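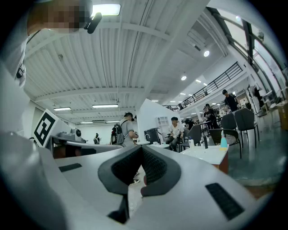

Figure 2. Person near a white counter in a shared room, Deston site.

Previous Contents Figures References Next

4. Do shared rooms produce useful talk?

The claim that chance meetings in shared rooms lead to better work has been repeated so often that it is seldom tested. It appears in design guides, in leasing brochures, and in a good many papers that cite one another. Our reading of the evidence is less generous. Most of the studies we reviewed asked people whether they valued informal conversation, found that they did, and then treated this as proof that the conversation had done something for the work.

Ogunleye's survey is the usual starting point. It reports a strong link between time spent in shared rooms and what the author calls "idea exchange," but both measures come from the same questionnaire, filled in at one sitting. A person who thinks of herself as sociable will score high on each. Okoro and Ibrahim raised this problem in their review and suggested diaries as a partial remedy. We followed the suggestion at Deston and Trelloveck, two office buildings of similar age with very different floor plans. Deston has several small shared rooms, spread along the corridors. Trelloveck has a single large one beside the main stairs.

4.1 What the diaries say

We asked 43 staff members to keep a short diary for six weeks and to note any unplanned conversation that lasted longer than a greeting. This gave us 300 usable entries. Two of us (Quezada and Onyeka) coded each entry separately for topic and for whether the writer named any later use. Disagreements were settled by discussion, a procedure we do not consider especially strong.

Most entries concerned family, commuting, the weather, or complaints about the booking system for meeting rooms. Work came up often enough, though usually as news: who was leaving, which project had been delayed. Entries in which a writer picked up something and later used it were rare at both sites. They were also hard to pin to a place. Several writers recorded a conversation that began at a desk, moved to a shared room, and ended on the stairs. To credit the room with the result seems to us arbitrary, yet this is how such episodes are commonly scored.

4.2 The question of layout

We found no difference between the sites that we would be willing to defend. Deston staff wrote more entries, but they also received a reminder from their office manager in September, which we had not asked for and learned of only afterward. With the entries from that week removed, the gap shrinks to a size that could easily be noise. Readers inclined to favor small, scattered rooms will no doubt see a trend in our tables. We would caution them against it.

Öztürkmen has argued that diaries miss the point, because the value of shared rooms lies in familiarity built up slowly and never written down. This may be so. It is also very difficult to see what finding could count against it, and until someone names one, the argument gives little help to a firm deciding how much floor space to set aside. The Corov index, which assigns a monetary value to each square foot of shared space, rests on the same assumption and adds a decimal point to it.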